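About Wetenico

Wetenico prepares family history records for use in databases. We index parish registers, transcribe letters and census pages, and merge files from family associations whose members have kept their own trees for many years in different programs. The company was started by Abdelghani Belhaj, who had spent the previous nine years indexing civil registers under contract and wanted a shop where the indexer, not the software, decided how a doubtful entry was recorded.

What we work on

Most of our work falls under one of two headings. The first is indexing from scans. The client sends images of a register, and we return one row per event, with each name entered as written in one field and in a standard form in a second. The two fields are never combined. If a clerk wrote the same surname three ways on one page, all three spellings are kept.

The second is merging. A typical job has a main file and a number of contributed files, sent as GEDCOM exports or spreadsheets. Contributed files are loaded one at a time and compared against the main file on name, date, place and parents. Pairs that score over 900 on our scale are put forward as matches. Pairs between 555 and 900 go to a reader. Anything lower is left as two people, and the client can join them later if a new source turns up.

No two people are merged without a person looking at both records. The score only sets the order in which pairs are read.

How we treat dates and sources

Dates are stored in the calendar of the source, with a converted date beside them. Double-dated entries from January through March keep both years. A baptism is not used as a birth date, and a burial is not used as a death date. Where a contributor has done this, we move the date to the right event and record the change in the log.

Each fact carries a source line. Facts that arrive without one are kept and marked as unsourced, with the name of the contributor.

Our rooms and equipment

We have the upper floor of a building on Ladero Street. Scanning is done on two overhead units with book cradles and on one flatbed for loose sheets. Original documents are kept in a locked room and are signed in and out by the page count. Food and ink pens stay outside the scanning area.

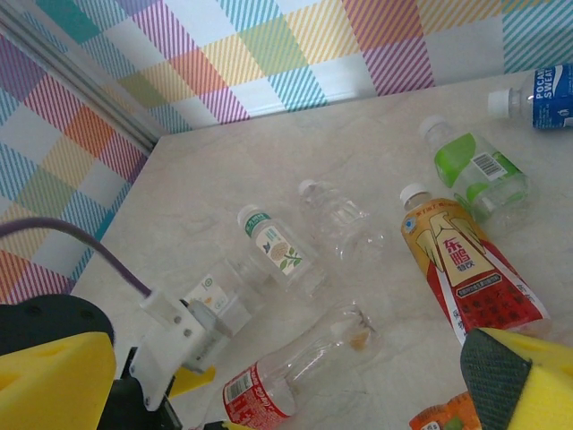

Plastic bottles on a marble-patterned tabletop.

Finished files are copied to two drives, one of which is kept at another address. We hold a client's files for one year after delivery and then delete them, unless the contract says otherwise.

Software

Matching is done with Flistudetti, a program written in-house. It reads GEDCOM 5.5.1 and 7.0 and plain comma-separated files. It is not sold or licensed. Clients receive their data in open formats and do not need our software to read it. The current name table holds 542 groups of given names, such as the Latin, German and Latvian forms of John, and is revised each May.

Past work

Our longest project to date was the Ozoliņš family file, which was put together from 49 contributed trees. The diacritics in the surname had been lost in most of them, and the women's form, Ozoliņa, had been entered as a separate family. Both forms are now kept as found in the sources and linked under a single heading. The method used on that file is now our standard for surnames that change by gender.

Working with us

We quote from a sample. Send 20 pages of a register, or the whole of one contributed file, along with a note on the languages and the years covered. The sample is returned indexed, with the log, and the price per page is set from it. Handwriting before 1700 is quoted separately. We do not carry out searches for living persons, and records of living persons in merged files are hidden in any copy meant for the public.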